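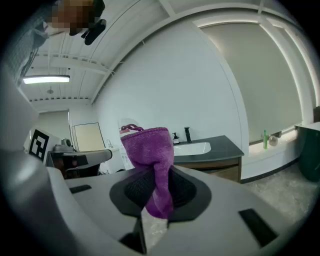 *Purple microfiber cloth, the fuzzy kind with a loop at the corner.*

# Washing microfiber: have I been ruining mine all along?

**hondon_hilltop** wrote on April 16, 2018:

Hello everyone, and apologies in advance for the length, my husband says I can't ask what time it is in less than a page. I switched most of my cleaning over to microfiber a couple of years ago and I loved it, I really did, the windows came up beautifully and I was hardly buying paper towels. But lately my cloths just push the water around. They feel sort of scratchy too, and they grab at the dry skin on my fingers.

I wash them with the bath towels, warm, regular detergent, a splash of softener because I like the smell, and then into the dryer with everything else. My sister-in-law nearly fell off her chair when I told her. Is it the softener? And can the old ones be saved, or do I have to start over? I have a whole drawer of them and I hate to throw things out.

Kristine Lacson (I never did figure out how to change my user name)

---

**mopbucket_marge** wrote:

Oh Kristine, welcome, and don't feel bad, I did exactly the same for years! Yes, it's the softener. It leaves a coating on the fibers and then they can't pick anything up. The bath towels aren't helping either, all that cotton lint gets caught in there and stays.

What I do is soak them overnight in a bucket of hot water with a little plain detergent, then run them by themselves and hang them on the line. Some of mine needed two rounds. Do try it before you give up on that drawer!

---

**tallpaul40** wrote:

> then run them by themselves and hang them on the line

Going to disagree with Marge a little here, with love. I've tumble dried mine on low forever and they come out softer than they do off the line. It's high heat that does the damage. No dryer sheets, obviously.

I'd also skip the really hot water. I keep mine at warm. I used to clean offices and we went through a lot of cloths, and the ones that got boiled up were stiff as cardboard by the end.

---

**mopbucket_marge** wrote:

Well, Paul, I said hot and I meant hot from the tap, I'm not boiling them on the stove like my grandmother did with the diapers! But fair enough about the dryer. I don't own one, so I suppose I'm biased toward the clothesline.

---

**fernandfig** wrote:

Can I put in a word for vinegar? Half a cup in the rinse, and no, the cloths don't smell of salad afterward. We have very hard water here and it made a big difference to mine. I had two kinds, a pack of Trodutex ones from the hardware store and some thick Jorero ones my mother gave me for Christmas, and both of them had gone crunchy. The Jorero ones came back nicely. The Trodutex ones were only so-so, but they'd also been used on the grill, so I can't really blame the cloth.

---

**tallpaul40** wrote:

I'm not sold on vinegar in the machine, week in and week out. I've heard it's hard on the rubber seals. Once in a while is probably fine. I'd sooner put it in Marge's bucket.

---

**fernandfig** wrote:

Seven years on the same washer, Paul, and the seals are still good! But the bucket works too, and I won't fight you over it.

---

**hondon_hilltop** wrote:

You are all so kind, thank you. I did the bucket last night with a handful of the worst ones, and I put vinegar in it (sorry Paul, or maybe not sorry, you did say the bucket was all right). The water was a color I'd rather not talk about. They're out on the line now, and our dog Fang has already pulled one down and carried it under the porch, so that one may be his.

One more thing while I have you. Do you keep separate colors for separate rooms? I've been grabbing whatever is on top.

---

**mopbucket_marge** wrote:

Yes yes yes! Purple for glass, blue for the kitchen, pink for the bathroom, and anything with a stain gets demoted to the garage. And let Fang keep his, you'll never want it back in the kitchen anyway.

---

**tallpaul40** wrote:

Yellow for the bathroom in this house. Pink is for dusting. My wife made a chart and taped it inside the closet door, and I do as I'm told.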